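Facilities Support – Residential Furnishings and Fixtures
Ticket 1746: Heating controls do not hold the evening setting, Oakley House

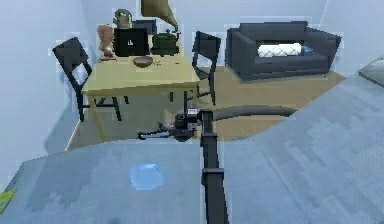 Ticket details
Status: Closed, with one follow-up item
Priority: Standard
Category: Heating and hot water – controls
Building: Oakley House, Praltcombe site
Apartment: 245
Opened by: Resident Services desk
Assigned to: Heating and Controls team

Issue as reported
The resident reports that the living area does not reach the evening temperature set on the wall thermostat. The thermostat shows the correct target when it is set, but by the following morning the evening period has returned to the standard building schedule. The bedroom and bathroom zones are not affected. The resident has replaced the batteries in the thermostat and repeated the setup from the welcome booklet, with the same result each time.

Resident Services confirmed that the account has no service restrictions and that the apartment is enrolled in individual scheduling.

Entry 1 – Remote check
The controller for the apartment was reached from the Heating and Controls desk. The living area zone was online and reporting. The evening period had been changed by the resident on four occasions, and each change was accepted and stored. On each of the four nights the stored value was overwritten at the time of the nightly update.

The bedroom and bathroom zones received the same nightly update and kept their own settings. This points to a fault in the living area zone record and away from the thermostat itself.

Action: zone record cleared and rebuilt. Resident asked to enter the evening setting again and allow one full night before reporting.

Entry 2 – Resident response
The resident replied that the setting was lost again overnight. The resident also reported that the radiator valve behind the sofa makes a clicking sound early in the morning. A site visit was arranged.

Entry 3 – Site visit
The technician attended within the agreed window. The following checks were completed:

Thermostat mounting and wiring: no fault found.
Thermostat firmware: current version.
Radiator valve, living area: opens and closes on command. The clicking is the valve running its daily exercise cycle and is normal.
Radiator valve pairing: valve paired to the correct zone.
Supply temperature at the manifold: within range.
Zone label on the manifold: incorrect. The living area loop carried the label for the shared hallway.

The label was replaced. The technician noted that the controller address for the living area loop matched the printed label, meaning that the zone had been registered as a shared area when the manifold was installed. Shared areas follow the building schedule and do not accept individual settings past midnight.

Action: referred back to the desk for correction of the zone type. No parts used.

Entry 4 – Correction
Zone type changed from Shared to Private. The change was rejected on the first attempt with error 788 (address in use). The hallway zone on the same floor was found to hold a duplicate of the address. The hallway zone was given a new address, after which the change was accepted.

A manual nightly update was run during working hours. The evening setting was kept.

Entry 5 – Monitoring
The apartment was monitored for three nights. The evening setting was kept on all three, and the target temperature was reached within the expected warm-up time. The hallway zone continued to follow the building schedule.

The resident was contacted and confirmed that the problem had not returned.

Cause
Incorrect zone registration at the time of the manifold installation in June, together with a duplicate controller address. The earlier rebuild in Entry 1 restored the zone from the same incorrect registration and therefore had no effect.

Follow-up
The Nurnberg wing was fitted under the same work order and may carry the same error. A check of its zone types has been opened as a separate ticket. Desk staff who receive similar reports from that wing should confirm the zone type before asking residents to replace batteries or repeat the setup – neither step will correct this fault.

Article 700 in the desk reference, Thermostat Does Not Keep Settings, has been updated to include error 788 and the steps in Entry 4.

Ticket closed 7th December. Residents may reopen a closed ticket through Resident Services by quoting the ticket number.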